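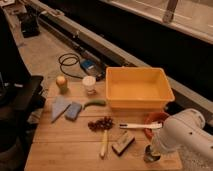
The yellow bin and the red bowl on one of the tables at Flolamton.

I have been to enough housewares open days to arrive with low hopes and a full stomach. The Flolamton one runs every June, the trade pass costs £12, and the invitation promised "a new way of living with less". What I found was a big shed on a ring road with a concrete floor, a coffee queue and a great many storage boxes.

The theme this year was the kitchen that tidies itself through good planning. Diễm Tạ gave the opening talk at 10. She is a good speaker and I agreed with the first half, which was mostly about throwing out lids that fit nothing. Then we got to the claim that a family with the right set of containers wastes less food. I asked where that came from. A survey, she said, of 1,574 households, all of them customers of Pikonex, who sell containers. I wrote that down and underlined it.

Plastic tubs were everywhere, and they are hard to have feelings about. I like a deep one with a proper rim, and I have two at home full of potatoes and old carrier bags. I doubt a third would change my life. Fruit got its own ten-minute demonstration, on whether you should keep apples apart from everything else. You should, if you have the space. My mother knew this and owned one bowl.

Loan Hoàng from Purkar was the most sensible person I spoke to all day. She told me most people buy storage when they ought to be emptying a cupboard, and she said it standing next to a price list. Her advice was to wait a month before buying anything with a lid. I asked if her manager knew she was saying this and she laughed and changed the subject.

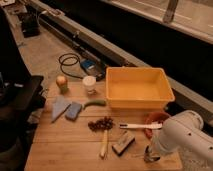

Lunch and the afternoon

Lunch was a cheese roll. The afternoon tour of the moulding hall was meant to last an hour and we were back outside in 25 minutes, having seen it mostly through a window. Bảo Đồng, who led it, could tell us the cycle times but not how much of the plastic was recycled. "It varies" was the answer, twice.

The Tô stand had stackable jars at £7 each. The lids were stiff and I couldn't get one back on straight. Two stands further along I bought a dishcloth.

Would I go again? If it's raining and someone else is driving. Go for the morning talk, bring your own lunch and ask where the numbers come from.

We use cookies to remember your settings. Accept / Manage choices

More visit reports
A wet morning at the garden tools fair
Inside a carpet mill, mostly the car park
Three kitchen showrooms and one decent chair

Contact | Copyright Hậu Thân | Back to top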